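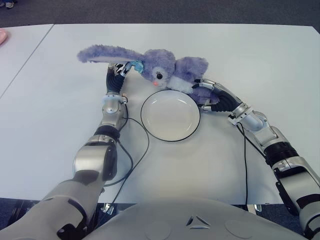
*Left hand on the ear, right hand still making up its mind.*

I have spent most of my working week picking up a purple soft toy and putting it on a plate. I mention this for the benefit of my mother, who tells her neighbours that I'm in engineering.

Strictly speaking I don't pick it up. I stand a little way off in a headset and a pair of gloves, moving my arms about like someone conducting a very small orchestra, and Isard picks it up. Isard is our name for the robot. The arms follow mine, the hands follow my gloves, and every joint angle and camera view goes into a folder. When there are enough folders, we train something on them and hope it has noticed what I was trying to do. The hope is that one day Isard will do it without me, and I'll be able to go and get a cup of tea.

The task sheet says "place toy on plate using both hands". Marlene Li wrote it, and she's proud of its shortness. I asked her which way up the toy should go. She said to use my judgement. I've now used my judgement 519 times and I'm not convinced it was the same judgement on any two of them.

I should explain about soft toys. A wooden block is a gentleman. It stays where you left it, it's the same width every time and when you squeeze it, it pushes back. A soft toy has no such manners. You close your fingers round what looks like a sensible handful of animal, and what you've got is mostly hair. The body starts somewhere further in. With my own hands I'd know at once, but the gloves don't tell me anything I'd call a feeling. They buzz. They buzz for a good grip and they buzz for a handful of fluff, and on the Tuesday they buzzed for a while for no reason at all until Colton Caron switched them off and on.

So you learn to go by eye. My first method was two hands round the middle, the way you'd lift a cat. It works nicely if both hands arrive together, and mine don't. The left is always early. By the time the right has turned up, the left has shoved the toy sideways and the right closes on empty air with great delicacy. I've watched it back and it looks like a man trying to shake hands with somebody who has gone home.

My second method is the ear. There's one long floppy ear, and if you pinch it close to the head the rest tends to come along in the end. Marlene doesn't love this. She says a robot that has learned to lift things by the ear will do it to things that mind. I said it could stick to toys. She wrote something down. 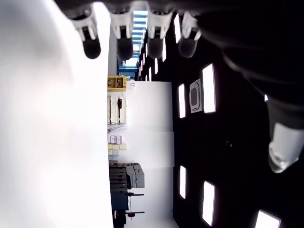
*The room according to the wrist. Mostly ceiling lights.*

Before all this I'd assumed that the camera in the head did the real work and the wrist ones were there for decoration. It's the view I get in the headset, after all, and it's the civilised one: table, plate, toy, two arms coming in from the corners as if they were mine. I never see the wrist views while I'm driving. I only see them afterwards in Modora, which is the program that plays the recordings back and lets you mark them as good or bad.

They're a different world. The room lies on its side, for a start, and nobody has ever turned it the right way up. I asked Colton whether he could rotate it and he said the model doesn't care which way is up. I said I cared. He pointed out that we weren't training me. After an hour of it in Modora I get up from my chair and walk towards the kitchen with my head slightly tilted.

What you do learn is how much of a demonstration is dithering. From the head camera my approach looks steady, even dignified. From the wrist the hand goes in, thinks, comes out again, has a look round, goes in lower, thinks. It's all recorded, and it'll all be learned. Marlene has a theory that somewhere in the trained version there'll be a tiny pause before each grasp that is me, personally, wondering if I left the back door unlocked.

We did try to be quick. For one afternoon the rule was no hesitating: go straight in, close, lift, place, done. Those recordings are short and very bold and the toy goes on the floor in most of them. Marlene kept a few of the recoveries and binned the rest.

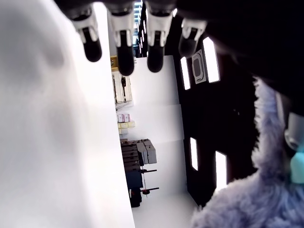
Marking the recordings takes longer than making them, and it's where friendships go to die. Each one needs a start, an end and the exact moment of contact, and you'd think the moment of contact would be something two adults could agree on. With a block it is. With this much fur the argument is over what you mean by contact. In the wrist view there's a stretch where the fluff comes climbing up one side of the picture, all fine hairs against the dark, and Colton says that's contact and I say that's weather. Most of the time I'd rather look for something with an edge to it, like the bit of teal plastic tucked in among the fur, which is hard and bright and can't be mistaken for a shadow. When I can see teal, I know where I am. Colton says I've built my whole method on a small piece of plastic. Well, he's built his on hair.

We settled it by having both of us mark the same batch, without looking at each other's. We were up to 14 frames apart. Marlene looked at the numbers and said she'd take the average, and then went home early.

A few notes, mostly for whoever does this after me:

- Put the plate down first and then leave it alone. I had a habit of nudging it between goes, and in playback it wanders about the table like a slow tide.
- Watch the cables off the wrists. They lie across the tabletop and they will find a way to be under whatever you're about to set down.
- Let the toy land however it lands. If you fluff it up and sit it nicely facing the robot each time, you'll have a robot that can only pick up toys that have been sat nicely facing it.
- Say "start" out loud. It does nothing, but I forget to press the button if I don't.
- Six goes, then a rest. Nine if you're showing off. After that your shoulders drop and so do Isard's.

That last one surprised me. I hadn't understood how much of my own body was going into the folders. The recordings from just before lunch are all lower and nearer the table. The ones after lunch are slower. There's a whole session in which the right arm is held a bit out from the side, and I know that to be the day after I'd moved a wardrobe. Somewhere there is going to be a robot with a faint memory of my wardrobe.

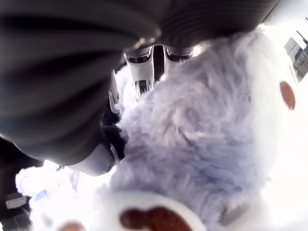

Grip strength is the other thing I can't seem to demonstrate properly. I know how hard to squeeze a soft toy, I've known since I was a baby, and I couldn't tell you what it is. The gloves measure how far my fingers bend and that's all they measure, so what gets passed along is a shape: fingers this curled. Whether that's a cuddle or an assault depends on how much stuffing happens to be in the way. Go back through the close-up views and you can't tell from those either. The dark of the hand presses down into a great swirl of white fur and the fur just closes over the edge of it, and for all the picture gives away I might be holding half the animal or a few wisps. I spend those bits looking at the tall buildings up in the corner, tilted and nearly bleached out, and at the reddish-brown patches, which I've decided are paws, though I wouldn't swear to it in front of Colton. Then the arm lifts, and you find out what you had.

Colton wants pressure pads in the fingertips. There's a firm called Gill that sells some, and he's had their leaflet on his desk long enough for it to have a ring from his mug on it. Marlene says we can have them in March if the numbers are good. Colton says the numbers will be good if we have the pads. They've both said this so many times that they can now do it without looking up from their screens.

As to whether it's working, I can tell you what happened when we ran the first trained version. Isard stood there for a bit. The left hand went out, early, exactly as mine does. It paused over the toy for long enough to wonder about a back door. Then it took hold of the ear, close to the head, and pulled, and the toy came along behind it and ended up with its face on the plate and the rest of it hanging off. The right hand arrived shortly afterwards and closed on nothing.

Marlene marked it as a partial success. I was oddly moved, and also a bit insulted.

Next week we change the toy. We're sharing the work with the people over at Sirovley, who have been folding tea towels since the autumn and want a go at something with a face, so they're taking ours and lending us one of theirs. I've asked what it is. The reply said "similar, but with longer legs". I've asked for a picture and so far they've sent me a spreadsheet.

I still have to go back through Thursday's batch before then. I said on Friday I'd do it over the weekend, and I've had Modora open since breakfast with the room lying on its side in it.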